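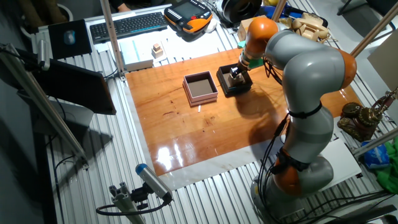

June
By the Business Desk

Surnholm will change the way it grades and prices hardwood boards at its Mandatcombe yard next month, moving from a single visual grade per board to a two-part record that lists surface character and moisture content separately.

The company said the change applies to oak, ash, cherry and alder sold in lengths of four feet and over. Softwood, plywood and turning blanks stay on the present price list. Orders placed before the changeover will be filled under the old grades, including orders collected afterward.

Under the present system a board receives one letter, assigned from its better face. A knot, a dark streak or a surface check on that face can lower the letter, even where the defect is sound and has no effect on strength. Furniture shops have complained for several years that the letter tells them little about how a board will behave after it is cut, and that boards with the same letter arrive at different moisture levels.

The new record will give each board a character code for each face and a moisture reading taken at 2 points, one near an end and one at mid-length. Readings will be printed on a tag stapled to the end grain. A board in which the 2 readings differ by more than the yard's limit will be held back and returned to the kiln shed. 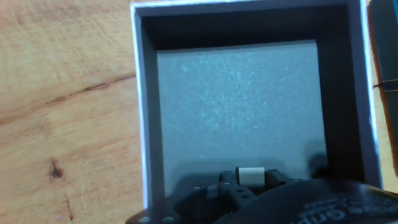 Knots will be recorded as sound or unsound and measured across their widest point. Mineral streaks and color variation will be noted but will no longer reduce the price. Open checks will still do so, with the deduction based on the length of board that must be trimmed or filled. A board with a sound knot and a long streak, which now falls to the third price level, would in most cases move up to the second.

The yard tested the method over the winter on 755 boards. According to a summary sent to account holders, 301 of them would have been priced differently under the new rules. Most of those went up in price. The summary did not give the size of the changes by species, and the company said those figures will be included in the new price list.

Gretside, a cooperative workshop that buys tabletop stock from the yard, said in a written statement that it supports the moisture tags but expects to pay more for character-grade oak. The workshop fills small voids in its tops with clear resin and has relied on the lower letters for its cheaper line. It has asked the yard to keep a discount for boards bought by the full pack.

Surnholm said pack discounts are under review and that no decision will be made before the end of the summer. It also said the yard will continue to let buyers turn over and reject individual boards at the rack, a practice some customers feared would end once both faces were coded.

A printed guide to the codes will be available at the Mandatcombe counter and at the Maldonado Street depot. The depot will switch to the new tags after its existing stock is sold. Counter hours at both sites are unchanged, with the saw closing at 3:30 p.m.

Contact the newsroom | Copyright, all rights reserved | Back to top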